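The Week of the Red Shorts

By Wednesday I was dreaming in red. I'd spent three days watching two arms pick at soccer clothes, and when I closed my eyes at night there they were, going after my pillowcase.

We had two controllers on loan, the Etari and the Zaugg, and Trosero was going to buy one of them. Same arms, same grippers, same pile of clothes, and the only thing that changed was the box under the bench and the pedals I used to drive it. I was the driver. Severin Bachmann was the one who wrote things down, and he also had the final word, so I tried not to let on which one I liked.

I liked the Etari! I liked it from the first minute. You pushed and the arm went, no arguing, like a bike with good brakes. The Zaugg always took a breath first. You'd squeeze, and there'd be this pause, and then the fingers would close very politely on whatever had been there a moment ago.

"It's filtering," said Severin.

"It's napping," I said.

He wrote something down. I'm pretty sure it was "filtering."

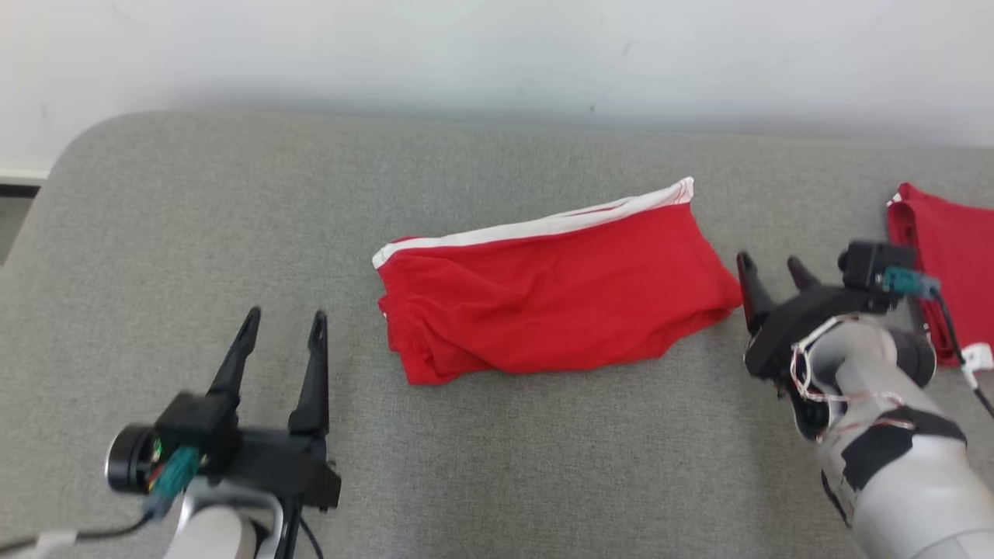 Shorts, folded, with the right gripper beside them.

The shorts were my favorite, because the fabric is slick and the white stripe gives you something to aim at. On the Etari I could get a fold done in 90 seconds when I was in the mood. The waistband was the trouble. You grab elastic, it gathers up, you let go, and it crawls back to wherever it wants to be (I have a fitted sheet at home with the same personality). I'd get the bundle nearly square and then see it was sitting crooked, one end higher than the other, and have to decide if I could live with that.

"Is that straight?" I asked.

"It's consistent with the others," Severin said, and I chose to take it as praise.

The invoice for the Etari was on his clipboard all week, face up, and I had read it upside down so many times that I knew it better than my own phone number. It was 2,000 more than the Zaugg. I also knew that Zistamari, who had the contract we wanted, had asked for a decision by the end of the week, and that Severin's boss had asked him twice over lunch why a pair of shorts should need the expensive one.

So on Thursday he moved us on to the shirt.

I hated the shirt. A shirt has a collar, and the collar stands up and looks at you. Red body, white trim with a skinny red line down it, and every time I got one side flat the other side had folded under. I kept the camera feed from the gripper up on the big screen, and all I could see was my own two fingers hanging there like a pair of legs off a dock.
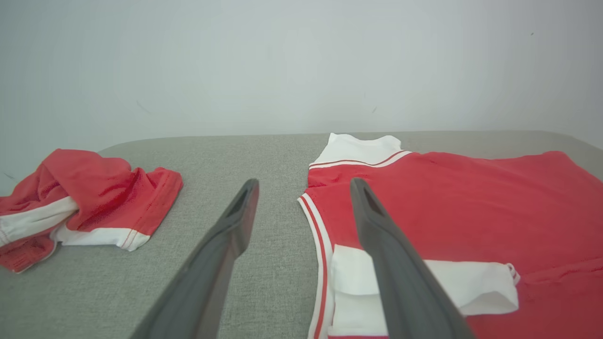
Gripper view, with the shirt on the right and the other heap still waiting.

I did it first on the Etari, and I was terrible. I was quick and terrible. I'd nip the trim, whip it over, and drag half the shirt along with it. Severin spread it out again by hand and didn't say a word, and I got hot in the face and went even faster, and the next one was worse.

Then he swapped the boxes and I sat there chewing a granola bar and sulking.

And the Zaugg did it. I don't know how else to put it. That little breath it took, the one I'd been making fun of since Monday, turned out to be exactly long enough for me to look at where I was going. Squeeze, wait, close. Lift, wait, go. The white edge came up and over and lay down. I did the second side and it lay down too. My shoulders came away from my ears for the first time in days.

"Again," said Severin, so I did it again.

He'd stopped writing. He was leaning on the back of my chair with the clipboard pressed against his sweater, and when I turned around he looked almost sad about it.

"You wanted the other one," he said.

"Who told you that?"

"You hum," he said. "When you drive the Etari, you hum."

Well, what do you say to that? I asked if I could have one more turn on it before it went back in its crate, just for fun, off the record, and he checked the clock and said fine, one. He picked up a garment from the bag without looking and dropped it toward the back of the bench in a heap, stripes going every which way. Then he went to plug the Etari back in, and I put my feet on the pedals and opened both grippers.
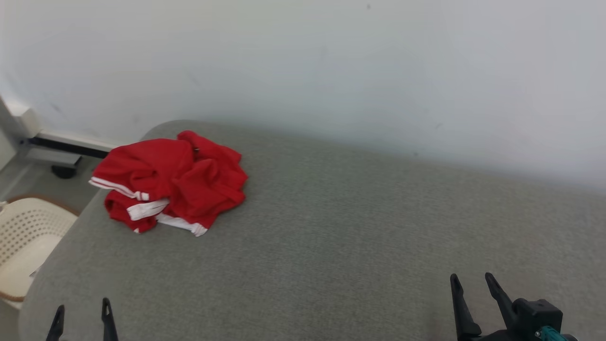
Grippers open, last heap on the bench.

I went for the lowest white stripe. I could hear myself humming, and I let it go on.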